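Ticket 482: Plates bench, what do we buy before the November budget closes?
Queue: Equipment and purchasing. Status: Open, waiting on quotes

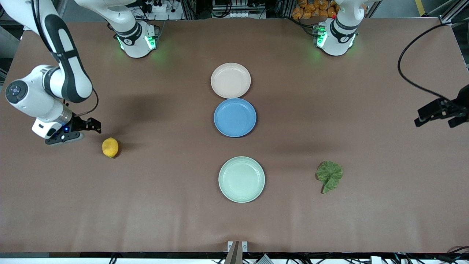

Drulgate, September 2026

Hi all, opening this as a proper ticket so the back-and-forth stops living in my inbox. I look after the plates bench, I've been told I can put in one equipment request this round, and I'd like it to be the right one (last year I asked for a label printer and got a label printer, and we still had the same faults in the log the next morning).

The job on the bench at the moment is the plates task, with the pink, blue and green plates down the middle, the lemon out on the left and the leaf on the right. Both arms are on. Base lights are green on the pair of them, so as far as the controller is concerned there's nothing wrong and I should stop complaining.

What's going wrong: the leaf. The lemon is fine, more or less, it's a nice fat shape and the fingers close on it without any fuss. The leaf lies dead flat and the fingers either skate over the top or push it along the covering until it bunches up against a crease. When it does come up it comes up by the stem, swings round, and lands half on the plate and half off. I've logged it as a grip fault every time because there isn't another box to tick in Kimia.

Tried so far:

Slowed the approach right down on the left arm. Helped a little with the skating, made every run painfully long. Put it back.

Dropped the grip height a touch. Better pickup, but then the fingertips started dragging on the covering and I got cold feet, as those fingers are the ones we can't easily replace. Put that back too.

Smoothed the brown covering out by hand. It's lovely for an hour and then the wrinkles creep back in along the near side and over to the right, and of course the right is where the leaf goes.

Turned the leaf so the stem pointed different ways. Stem towards the gripper is easiest by a mile. That's cheating a bit, though, as we don't want to be choosing the leaf's direction for it.

Swapped fingers between the two arms. The fault stayed with the leaf and didn't follow the fingers, so I don't reckon we've got a worn set. I was sort of hoping we did, it would've been the cheap answer!

So, the money. There is 3000 dollars in the bench line for the rest of the year and anything over that has to go in the November round with a written case. Here are the options as I see them, and please argue with me.

Option one is soft fingertips from Muriithi. They list a set for both arms at 700 dollars before freight. I like these because they go straight onto the grippers we've got (their sales desk says so, and I've asked for the drawing to check the bolt pattern before I believe it). The catch is that they're sold as a wear part, so it's not 700 once, it's 700 every time they go smooth. I've asked how long a set lasts and been told it depends, which I could've told myself.

Option two is a new pair of grippers from Trirden with thinner fingers. No firm price yet. The lead time on the holding quote is 22 weeks, and that takes us well past the end of the budget year, so even if we fell in love with them we'd be paying from next year's line. We'd also have to redo the cable runs. The cable to each gripper hangs in a big loop at the moment and it's only just behaving as it is. I don't want to find out the new ones have the connector on the other side after we've signed.

Option three is boring, and it's a proper flat top. Get rid of the covering, or get one that's glued down by somebody who knows what they're doing. I got a verbal price from the joinery place across the road that fits easily inside the bench line, but they'd want the table for a few days and everything has to come off it, arms included. Then we're recalibrating both arms. Nobody budgets for my time so on paper it's free, but I'd like it noted that it isn't.

My own feeling is option one plus a bit of option three. Buy one set of tips, stick the covering down properly along the near side and the right, run it for a while and see what the log says. If the leaf's still a pain we've got real evidence for the Trirden case in November and we haven't spent much. What I don't want is to go straight for new grippers and then learn that the whole trouble was a wrinkle.

Things I need from other people on this ticket:

From purchasing – is Muriithi already set up as a supplier in Kimia, or do I have to do the new vendor form? Last time it took longer to get the form through than it took for the part to arrive.

From the software side – can we please have separate fault types for "didn't grip", "gripped and dropped" and "moved the thing along the table"? I'm reading back through free-text notes to work out which is which, and half of them are mine and just say "leaf again".

From whoever holds the spares cupboard key – do we have a spare set of the standard fingers or not? The spreadsheet says yes and the shelf says no. If it's no, that needs to go on the same order, and it changes my sums.

Also, while we're spending money, can somebody look at the cables under the near edge of the table? It's a proper tangle down by the post. It isn't causing this fault, as far as I can tell, but if the arms do come off for a new top we'll be sorting that lot out anyway, and I'd like a few metres of cable sleeve on the order so we only do it the once.

Update, same ticket: had a reply from Muriithi. Bolt pattern drawing came through and it matches ours. They'll do a single arm's worth for a trial if we cover freight, and the trial set comes off the price if we go ahead with both. I've said yes in principle, pending the vendor form. If it goes ahead I'll fit the trial set to the left arm, as that's the one closest to the leaf.

Update: purchasing says new vendor form, sorry. I've started it. It's asking for a tax number I don't have, so I've emailed them again.

Leaving this open. Please don't merge it with the lighting ticket, they've got nothing to do with each other. Next note from me will be when the trial tips arrive or when the form gets knocked back, whichever comes first.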